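Notebook 2, folding and storage
2019-08-17

Started late this morning and it was already warm, so everything below was done with the window light full on and me grumbling. Carrying on from where we stopped on the bundle method. For anyone picking this up after me (Bhavana, I mean you), the aim is still the same: find a way of folding dark clothes so they hold as a block when lifted in one piece, stay put on a shelf and don't need refolding when the one underneath gets pulled out. The Pimerico people want a one-page instruction sheet by December and I would like to have tried the folds on real clothes in a real bedroom first, with all the mess that goes with it, before I write a word of it.

I used the bed as the folding surface again. I know Otakar prefers the table. Otakar Doležal has longer arms than I do and a better back, and he can have the table. A mattress gives a bit under your hands, which is annoying when you want a sharp edge, but most people fold on the bed, so the sheet has to work there. The stripes are a great help too! I line the long side of the garment up with one stripe, fold across to the next, and I've got a straight line without measuring anything. Bhavana Chacko spotted that one and I've been taking the credit in my head ever since.

Method as done today, so I don't have to work it out again:

Lay the thing face down, smooth from the middle outwards. Sides in to the centre, sleeves (if any) flat along the back and no thicker than they need to be. Bottom third up, then over again. Turn the whole lot face up. Press with the flat of both hands and count to ten. I cheated and counted to five most of the time.

The black one with the little silver button is the best square I've managed. I folded it so the button and the bit of embroidery both come out on top, and I think that should go in the instructions as a proper step, because dark clothes in a pile all look the same and you end up unfolding half of them to find the one you're after. The strap loop is still a nuisance. It stands up at the far edge whatever I do. Tucking it under made a lump, so I've left it up for now. Could it be used as a pull tab? Ask Otakar.
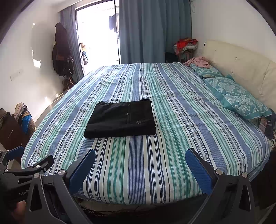

Tonodeck Workshop Papers, no. 74, p. 1840

Still to fold: the heap by the near pillow, all dark stuff with one patterned thing mixed in, and the pink one draped over the other pillow, which is thin and slippery and I've been putting off. Then the pile in the far corner with the reds and oranges on top. I'd like to keep the green and white check from the bottom of that one for the test with a heavier cloth. The beige and brown things on top of the cabinet need sorting before anyone folds anything, and I'm not starting on the coat rack at all. Jackets are a separate job – I've written that in this book before and I'll write it again.

Washing is out on the line past the balcony door and will have to come in before the next round. Dark clothes again, so no shortage of material.

Things that went wrong. Folding in thirds on anything with a thick waistband gives a wedge, and a stack of wedges leans. Halves are better there, even if the block comes out wider. I also tried pressing under a book (the old Fontana atlas) and it did flatten things nicely, but it left a crease right across the front and I had to shake it out and begin again. No more atlas.

Note on the shelf boxes: the Wevier ones are too shallow for a stack of these. Three blocks go in and the lid rides up. Bhavana thinks they should stand on edge like files. I tried it with two and they slumped, but I hadn't pressed them properly (see counting to five, above), so that isn't a fair go. Try again with the full count.

Pimerico also asked how big the print run would be and I said 2000 without checking with anyone. Must check with someone.

Next: waistbands in halves, the pink one, loop as a pull tab yes or no. Pillows off the bed first next time, I kept knocking my elbow on the headboard trying to work round them.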